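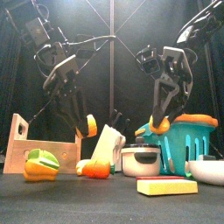
Work package 2 of the Kumenska toy sorting project covers the storage layout for the play kitchen sets. The layout under review pairs a light wooden crate with a teal basket on a dark gray tabletop. The crate has a rectangular handle cutout in its end panel, and the basket takes round fruit such as the orange one held above its rim. Vegetables are assigned to the crate. The toy carrot and the cooking pot with the black lid start on the open table, so that every item has a clear path to its container.

**Status as of February 9, 2023**

- Item list: complete. The catalog holds 190 toy food and cookware pieces, supplied by Lillura and Kuster.
- Sorting rules: version 17 in use. Cookware with a separate lid is now stored as a unit.
- Containers: wooden crate and basket accepted. The deep Jidenska bin was rejected – small pieces collected in its corners and were slow to retrieve.

**Layout findings**

Placing the crate on the left and the basket on the right shortened the average path per item. The matte surface is retained for the remaining sessions, as round pieces rolled less on it than on the earlier gloss top. 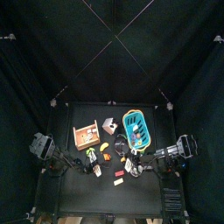 Small pale pieces remain the main source of sorting errors. They are easily missed on the floor of the crate when it is emptied between rounds, and are then logged twice. A check of the crate floor has been added to the reset procedure.

**Budget and next steps**

Spending on containers and replacement pieces stands at roughly $2,000, within the approved line. The remaining work is a repeat of the mixed set with the revised rules, followed by the final layout drawing in May.

Prepared by Ohemaa Nutsugah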